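About Rernaris Print Studio

Rernaris is an open-access printmaking studio in Flodanley. Odette Tanguy started it with one second-hand etching press and 11 members, most of them people she had met at night classes. The studio now has 168 members and runs short courses in linocut, drypoint, screen printing and collagraph.

Members book the presses by the half day. Paper and ink are sold at the front counter, and everyone looks after their own rollers. We print on anything up to 200 gsm without notice – heavier stock needs a word with Mwangi Bakilana, who manages the workshop and teaches the Friday linocut class.
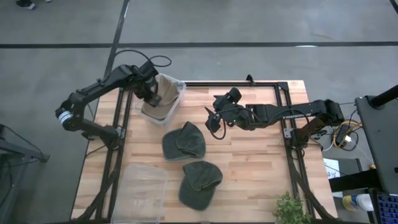 Courses and exhibitions

Beginner courses take up to eight people and no drawing experience is needed. All tools are supplied.

Our members' show is held every May in the Atanasov Room. Each artist can enter two framed works, and the studio keeps 20 per cent of sales to pay for press repairs and new blankets.

Visiting

The front gallery is open to everyone and entry is free. Please ring ahead if you want to see the workshop, as some days are set aside for editioning.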